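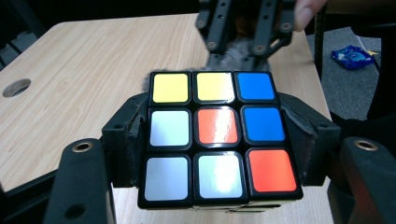 Cube in the jaws, second gripper up top. Scrambled, obviously.

Home | Posts | Bench Notes | About | Contact

Posted in: Robots & Rules
9 September 2025
14 comments | 6 shares

OK quick one before I have to run. People keep asking for the handheld gripper rules, the ones we settled on in July, and I keep saying I'll write them up and then not writing them up. So. Writing them up.

Background, short version. We record people doing small jobs with hand-held grippers, the recordings go to the Dronach project, somebody trains something on them. Cube work is one of the tasks. Two grippers, one cube, turn a layer, regrip, turn another. Sounds like nothing. We have over 2,000 takes on the server and I threw out 286 of them last month, and most of those were thrown out for reasons that were on no list anywhere. Which is a bad way to treat people who stood there for hours.

Hence rules.

Rule one. Start scrambled, and scrambled by a different person than the one holding the tool. Yesenia Olvera pushed for this and she was right. If you scramble it yourself you half remember it, and your hands know where they're going. Write the scramble down. On the sheet, in the sheet's notation, not "pretty mixed up."

Rule two, pads. Check the jaw pads before every block of takes. This one got the most argument. Abelardo Gallardo says a worn pad is fine as long as it grips, Atieno Nyaga says fabric that's curling at the edges changes how the cube sits and you can't compare takes across it. I'm with Atieno mostly. But we don't have endless felt. So the compromise: fraying is allowed, gets logged, and the pad gets swapped between blocks, never in the middle of one. If you change a pad mid block the block is void. Yes the whole block. Sorry.

Rule three. Fingers. Hands belong on the handles. If a finger goes into the picture that isn't an automatic reject, but it gets flagged, and if you touched the cube with it then the take is done. No nudging. I know, the cube slips a couple milimeters and your whole body wants to poke it back. Let it slip. A slip is useful. A slip followed by a secret poke is garbage.

Rule four: squareness. Grip on the middle row where you can, both jaws at the same height, then lift. If one side is high the layer binds when you go to turn it and you end up fighting the cube. We had a long stretch of takes where everybody was gripping low and there was no way to turn the bottom. Took me way too long to spot it. Height goes on the sheet now.
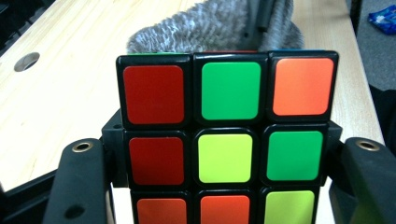

Rule five is about color and it's the one I'd argue for hardest. Don't label a sticker from one view. Orange goes reddish under the overheads, white picks up a blue cast, and glare can wipe out most of a sticker. Yellow and green can get close enough to fool you too. Brian Mollel did a relabel pass for us and his rule is simple, if you're not sure from this angle you write "unsure" and move on to the next one. Guessing looks like work but it makes work. I had one afternoon of confident guessing back in the spring and I was still cleaning up after it in July.

Rule six, the table. This got long so I'll just paste what's on the sheet:

Cloths and loose stuff go where the cube won't drag on them. If soft stuff is close behind the cube, say so in the notes.
Floor counts. If the camera sees it, it's in the data.
Don't tidy between takes in a block. Tidy before the block or after.
Same table position for the full block. Line up on the cable hole.

That third one annoys everyone who is a tidy person (me). But a background that changes halfway through is worse than a background with junk in it. Real rooms have junk in them. Emmanuel Biwott's line was that if the model can't cope with a snack wrapper it's not going to cope with a kitchen, and OK, fair. I still want the wrappers in the trash at the end of the day.

Rule seven. Time. 240 seconds max per take, then stop, even if you're one turn from where you wanted to be. Long takes drift. People get tired and start mashing. Take a break after every 3 and put the tool down, properly down, on the table. My wrist is telling me I should've had this rule a year ago.

Rule eight, rejects. Nobody deletes their own. You flag it, you give a reason from the list, somebody else looks. Atieno wanted two reviewers and we just don't have the people. One reviewer, not you. The reason list is short on purpose and if your reason isn't on there use "other" and write a sentence. An actual sentence, "bad" isn't a sentence.

Things we haven't settled: whether a dropped cube ends the take or just the attempt. Whether left handed people should swap which gripper holds and which one turns (Abelardo says obviously, the sheet says nothing). What to do about insert screws working loose. Right now it's "tighten them when you notice" and that's not a rule, that's a hope. Malar has a checklist for theirs and I've asked if I can steal it, no answer yet.

Sitport folks, I know yours are diffrent, especially on the pads. Send me your version and I'll put them side by side in the next post. Corrections in the comments please, not by text, I lose texts.

Gotta go, will fix typos later.

Share this post | Email | Print
14 Comments | Leave a comment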